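Progress report to the Haddad Fund
Andham Short-Stay House, bed linen trial
25 October 2019

Prepared by Hema Arumugam

You asked for a plain account of whether the new linen saves money. My answer at this stage is that I doubt it saves as much as we were promised, and I would hold off on the second order.

The case for the switch was made in February. Skuvora, the supplier, told us their sheets would last twice as long as the old ones and dry in less time. Dwayne Kincaid put together the savings estimate from their sales sheet. I have asked twice for the test results behind the claim about wear and have received a brochure.

Spending so far comes to $1320 against the first payment. That covers the sheets, pillowcases and delivery. It does not cover the staff hours spent relabeling the linen closet, which were charged to the general budget and ought to be shown here.

Laundry use is hard to read. Iolo Gittins took the meter figures over the summer, and the dryers did use less power. But we also had fewer guests, and the older dryer was out of service for two weeks. I don't think anyone can say how much of the drop belongs to the sheets. The earlier update credited all of it to them, and I would like that line withdrawn.

Wear is the part that matters most. We bought 82 fitted sheets. The supplier's figure assumes about 1000 washes each, and no sheet of ours has come anywhere near that. Gráinne McGrath, who runs the laundry, reports thinning at the corners on several of the deep-mattress beds. She also finds that the gray shows lint more than the old white did, so some sheets get washed again before a guest has slept on them. Extra washing was not in the estimate.

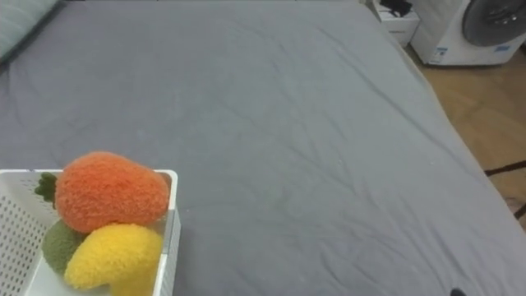

Gray fitted sheet on one of the wide beds, with faint creases and a few specks of lint.

Guests have not complained. They did not complain about the old sheets either, so I give this little weight.

Severin Hauser has suggested moving to the Tranine line for the deeper mattresses. The unit price is higher and the wear claims sound familiar. I would want a small batch on loan first.

Requests for the next period:
Release the second payment only after a full winter of meter readings.
Charge staff hours to the project.
Let us keep the old white sets in use on the upper floor for comparison.

The corner wear log is kept in the laundry office and Gráinne can send copies.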